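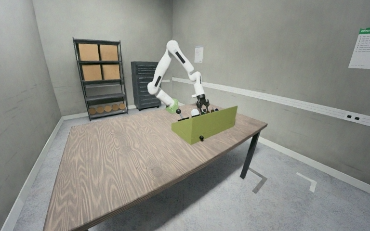 Figure 1. Woltar simulation environment, bench layout with arm, gripper and open container.

Progress Report: Evaluation of the Woltar Simulation Package
Submitted to: Barrientos Fund, Applied Automation Program
Prepared by: Ileana Preda, Project Lead
Date: Saturday, January 22, 2022

Summary of the Period

The project team continued its review of Woltar, the simulation package licensed from Ondari under the current grant. The purpose of the review is to determine whether the package can support the planning of bench tasks before equipment is purchased. Work Packages 2 and 3 were active during the period. Work Package 2 is complete. Work Package 3 remains open pending a reply from the supplier on two matters described below.

Work Completed

Mircea Pîrvu installed the package on the shared workstation and carried out the acceptance checks set out in the license agreement. The team then completed over 3608 simulated runs across the bench layouts supplied with the package. Run records have been stored on the project server and may be inspected by the Fund on request.

The container task was given priority at the Fund's request. It requires the arm to reach over a raised side panel and work among small items that are partly hidden from the front. Valentin Rusu reviewed the contact behavior between the gripper and the container walls and found it suitable for planning purposes. He does not recommend using it to estimate grip force. His technical note is attached as Annex A.

The control box model was examined separately. It carries a toggle switch marked CHECK, a push button marked MODE and a rotary selector marked PROGRAM, with positions P1 through P4. The labels are legible in close views, and the pointer on the selector can be read against its markings. In the view reproduced in this report the selector is at P1 and the toggle is toward OFF. Nelu Tănase has asked that the same label style be used for any panel added later. 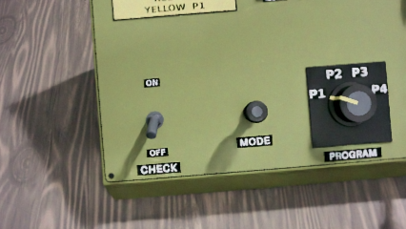
Open Matters

Two matters were raised with Ondari in writing. The first concerns the export of run records, which at present must be done one layout at a time. The second concerns the license terms for a second workstation. Skarphéðinn Vestergaard is handling both on behalf of the project.

Comparison with Vokari, the alternative package named in the proposal, has not begun. The trial license was received later than planned.

Budget and Schedule

Spending is within the approved amount and no transfer between budget lines is requested. The team asks that the due date for Work Package 3 be moved to May so that the Vokari comparison can be included in the same deliverable.

Annex A: Technical note on contact behavior (V. Rusu)
Annex B: Correspondence with Ondari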